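3.2 Materials and table layout

The sorting task was prepared in the same way at both study sites, Dernetcombe and Parnley. We wanted a small set of household things that every participant has held many times in daily life, so that no training was necessary. For this reason we did not use wooden blocks or other laboratory shapes, which were used in the earlier Unnithan protocol. The participants of that protocol often asked what the blocks were "for", and this question took time and changed the way they worked.

Our set has two kinds of objects. The first kind is the item to be sorted. These are cylinders with a printed surface, and they are placed on their sides at the start of each trial. A cylinder on its side is a useful object for our purpose. It can roll, it has two different ends, and its text can be turned toward the person or away from the person.

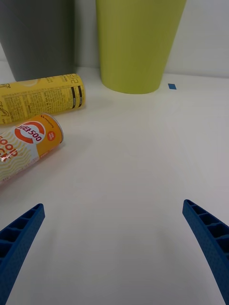

We kept the commercial labels on all items. In a pilot at Parnley we covered them with plain paper, and the participants became slower and reported that the task felt strange. With the labels visible, most people used color first and read the words only later, or did not read them at all. Several labels carry Korean text, which the majority of our participants could not read. We consider this an advantage, as the content of the text could not easily guide the decision.

The second kind of object is the receiver. We used two open cups, one gray and one yellow-green, both wider at the mouth than at the base. They stand upright near the back of the table. The cups have a similar shape and size, so the color is the main information which separates them. We did not write any name or number on them.
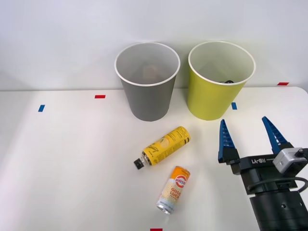
The table is white and the wall behind it is also white. We chose this background after the pilot, when a patterned cloth was used and small items were difficult to see in the records. Pieces of red and blue tape give the reference positions. The tape was not explained to the participants. When a person asked about it, the experimenter answered only that it helps to prepare the table.

The distance between the cups and the wall needs some care. If a cup stands directly against the wall, people tend to approach it from the front only, and they push it backward with the item. If it stands too far forward, the space for the items becomes small. We left a short distance behind the cups, and we checked this distance again after every trial.

Figure 3. Cups and items on the white table, from several viewpoints.

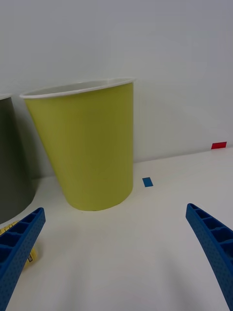

3.3 Procedure

Each participant completed 18 trials in one visit, with a pause after every 6 trials. At the start of a trial the items lay in front of the cups, and the angle between them was changed from one trial to the next. We did not place them parallel, because in the pilot parallel items were treated as one group and were often touched together.

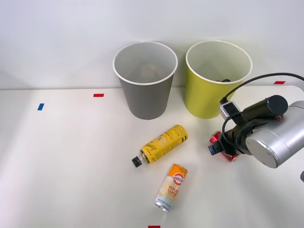
In the mixed condition, a yellow spray can and a slim beverage can with an orange upper part were given together. This pair was selected on purpose. The two colors are near to each other, but the use of the objects is very different, one being a spray and the other a drink. A participant who sorts by color may keep them together, while a participant who sorts by use will separate them. The words "GOOD LUCK" on the beverage can are large, and a few people read them aloud before they started.

The instruction was short: "Please decide where each thing belongs." We gave no example and no time limit. A trial was finished when the participant said so. Decisions were coded from the records with the Milard scheme, which separates the first choice from any later correction. After removing trials with an interruption, 752 trials remained for analysis. A second coder worked independently on 200 of these, and disagreements were solved by discussion before the results in Section 4 were calculated.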